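List: shopfloor-change
Subject: Re: Shelf arm at the Jundby store — what happens to the fill shift?
Date: May 5, 2026

On the earlier message, the Notau branch rep wrote:

> We have been told the shelf arm is coming to us in July. The
> briefing sheet says "no change to headcount" and very little
> else. Can anyone at Jundby say what the fill shift does now
> that it didn't do before? Are hours the same? And who gets
> called when it stops? Our people are mostly on 12-hour
> contracts and can't afford to lose the early start.

I work the fill shift at Jundby, so I can answer most of this.

Hours first. Contract hours have not changed for anyone. What has changed is overtime. Before the arm, most of us picked up an extra early start when a big delivery came in. Those have nearly dried up. If your people rely on extras to top up a 12-hour contract, raise it before July, as we left it too late and are still arguing it with Skutar, who run the contract.

The work itself. The arm does boxed goods only: cereal, tea, snack bars. It pulls stock forward and straightens rows. We still do tins, glass, anything chilled and all the bags. We also do the checking, and that is the new part of the job. Every row it has worked gets a look from a person, and we sign it off on the handheld. The first month we logged 3,657 box moves and 95 of them needed putting right by hand. Mostly it was boxes turned the wrong way or pushed too far back. I don't think that is bad, but putting them right takes time and the rota had no time set aside for it. It does now — get yours written in from the start.

Tea is the slow one. The boxes are tall and stand close together, so getting hold of one without nudging the next takes patience. A person with two hands is still quicker at that.

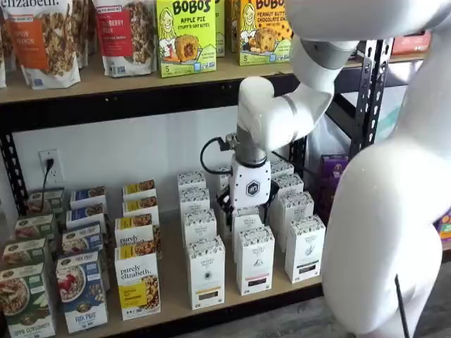
The arm at the tea, with cereal alongside and snacks on the shelf over it.

When it stops, the shift lead gets the alert first. Two of us have done the short course and are allowed to reset it. Everyone else is told to keep clear and leave it. There is no extra pay for having done the course, and in my view there should be. The Nguyen agreement at the depot has a small allowance for the same sort of duty, so it can be done. Ask for a copy of that one, clause 96 covers it.

A couple of people here like it better now, less bending for the lower shelves. Others find the checking dull and miss being left to get on with an aisle. I am somewhere in between.

I can send you our revised rota and the sign-off sheet if you write to me off list. I would also like to see your briefing sheet — ours had a page on breaks and I want to know if they have kept it in.

Fill shift rep, Jundby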